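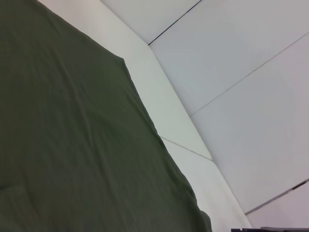 ## Moving 400 contacts out of Posel - anyone done it?

**tarn_office**

We're a small lettings firm, six of us, and we've kept our contacts in Posel for years. The renewal is due in August and I'd like to be on Mevitberg by then. The test import lost every note longer than a few lines. Is there a setting I've missed?

**Clultach_Jo**

Export as plain text first, then bring the notes in separately. The combined export cuts them short. I did ours that way and the notes came across whole, but the call dates all changed to the day of the import.

**anasbitar**

I wouldn't move at all. Mevitberg charges for each mailbox you link, so with six people you'll pay more than you do now. Have you asked Posel for a better price?

**tarn_office**

Asked twice. They offered 8 per cent off if we sign for two years. My trouble with it is the reminders - they go to whoever added the contact, even after that person has left.

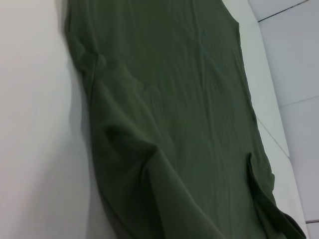 We had a landlord go without a call all winter for that reason, and he took seven flats to Khalaf.

**anasbitar**

You can change the owner on each record. Takes a minute.

**Clultach_Jo**

Takes a minute each, Anas. She's got 400.

**anasbitar**

Fair enough, but she'll be checking 400 records after an import as well. It's the same work and she'd keep her call dates.

**pellmell**

You can change owners in bulk from the admin login. Tick the old name under Staff, then Reassign. It does up to 400 at a time. Doesn't touch the dates.

**tarn_office**

Didn't know that was there. Our admin login is in the name of someone who left, so I'll have to ring them to get it switched over.

**Clultach_Jo**

I'd still move. Posel's search is dreadful and you can't see shared emails on the contact page.

**pellmell**

You can if you turn on the mail link. Settings, Accounts, second tab.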